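Jemstead clothing swap moves to bigger hall for May

The Jemstead clothing swap is coming back in May, and this time it will have a good deal more elbow room. After outgrowing the old library meeting room last spring, when the line for the mirror went out the door and halfway down the ramp, the swap is moving across the road to the Danko Street hall, which has a proper kitchen, a stage for the coats and enough parking that you shouldn't have to circle the block.

For anyone who hasn't been before, it works the way it always has. You bring clean clothes you no longer wear, you get a paper token for each piece, and you trade the tokens for whatever takes your fancy. Children's clothes are free to take, with no tokens needed, because little ones grow so fast that keeping track seemed a bit mean. Last year 400 people came through and 900 pieces went home to new wardrobes, including a wedding dress and a very loud set of curling sweaters that were snapped up before the kettle had boiled.

Doors open at 2 in the afternoon and close at 4, but drop-off starts in the morning and the organizers would dearly love people to come early. Sorting takes longer than you'd think – especially the trousers – and it is much nicer to browse when everything is already on its rack.

A few small requests have come out of past years. Please check the pockets, do up the zippers and have a look at each piece in good daylight before you pack it. Laying things out flat on the bed the night before is a handy way to find a missing button or a worn elbow.
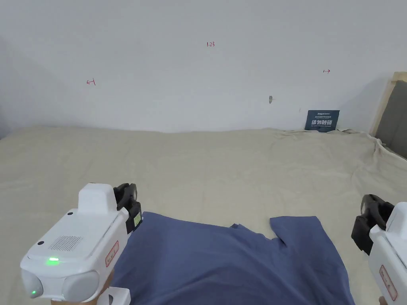 Anything that needs only a stitch or two is still welcome, as the mending table will be running all afternoon beside the kitchen. Bring your own thread if you're fussy about the colour! Clothes left over at closing will go to the thrift shop in Jitov, where the shelves are always a little bare by early summer.

Admission is free, tea is by donation, and the date is posted on the hall door and at the library desk.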